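How to put on a silent film with live piano

A silent film with a pianist is one of the cheaper evenings a small hall can offer. You need a film you are allowed to show, a projector, a screen, a tuned piano and someone who will play for an hour and a quarter without stopping. Allow six weeks from start to finish.

1. Choose the film and check the rights

Pick a comedy for your first evening and keep it under 80 minutes. An old film is not automatically free to show. The picture may be out of copyright while the restored print or the translated title cards are not, so write to whoever supplied the copy and keep the reply. Watch the whole thing before you book anything. Some copies run too fast, and people scurrying about gets tiring after ten minutes.
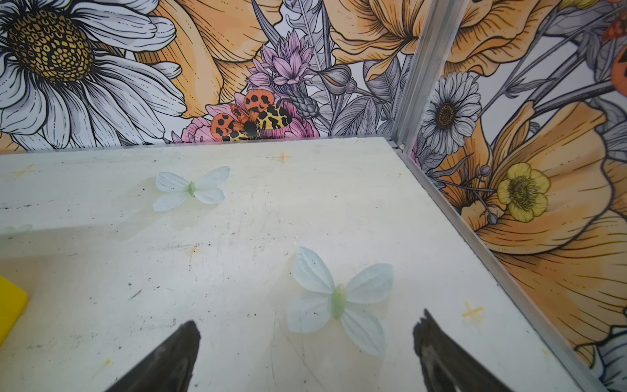

Walk round the foyer before you plan the hall itself, as you will need a table for tickets and another for programmes. Put the ticket table to the left of the door so that the queue doesn't block the stairs. Decoration can be very plain. A couple of artificial butterflies with see-through, pale blue-white wings, like the ones in the photo, are enough on a light tabletop and leave space for the cash box. Print the running time on the programme and mention the interval if you have one.

2. Prepare the pianist

Give the pianist a copy of the film at least three weeks ahead. Ustyna Harasym, who plays for us, makes a cue sheet with three columns: the time, what happens, and the mood or tune. She writes down only the changes. A chase that lasts four minutes gets one line. 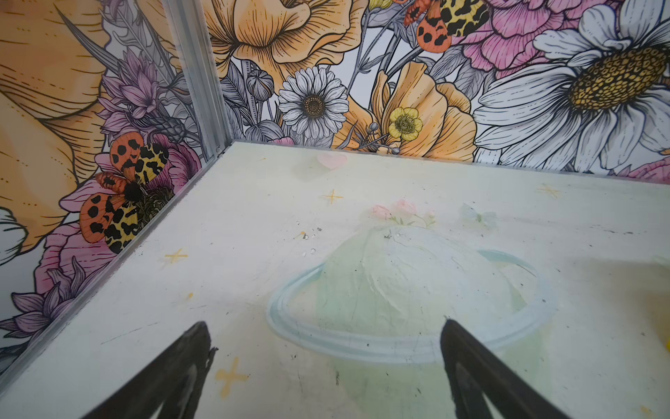

Cues for sound effects go in the same sheet, in red. Doorbells and slaps are easy to hit. Leave gunshots alone unless you have rehearsed them twice. If the pianist improvises, agree one tune for the main character and one for the ending, and let the rest go where it goes.

Set the piano side-on to the screen so the player can look up without turning. The lamp on the music stand should be dim and hooded. Ours was far too bright the first time and washed out the bottom corner of the picture.

3. Set up and test

Do a full run in the hall the night before, with the lights out. Check these:

- the picture is level and fills the screen
- the title cards can be read from the back row
- the projector's own sound is turned off
- the pianist can see the screen from the stool 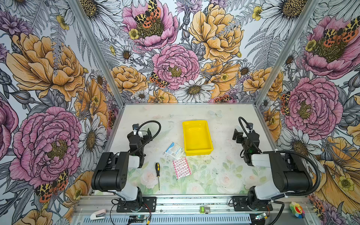 Randenska, August 4, 2018

Notes from our own evening at the Marchuk hall. It seats 300 and we sold out, after handing out 1,000 leaflets through July. Tymofii Demchenko ran the projector. The file was 619 MB and played from the laptop with no trouble, but the screen saver came on during the second reel. Turn it off, along with any updates. We started ten minutes late and should have told the pianist.

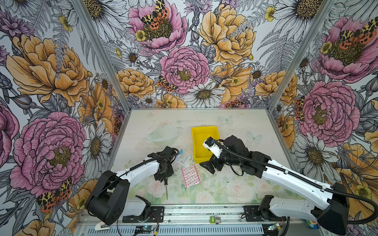 4. On the night

Open the doors half an hour before. Say a few words about the film, name the pianist and sit down. Dim the lights slowly. Wait for the signal from the piano before you start the picture, and leave the hall lights off until the last chord has finished.

Afterwards, ask the pianist to keep the cue sheet. It will save a week's work if you show the film again.

Related guides
Hanging a screen in a hall with no fixings
Writing a one-page programme
Gesteo: splitting the door money with performers
Tuning a hall piano: when to book
Jetside summer screenings: what we learned

Contact us | © 2018 Gesteo | Back to top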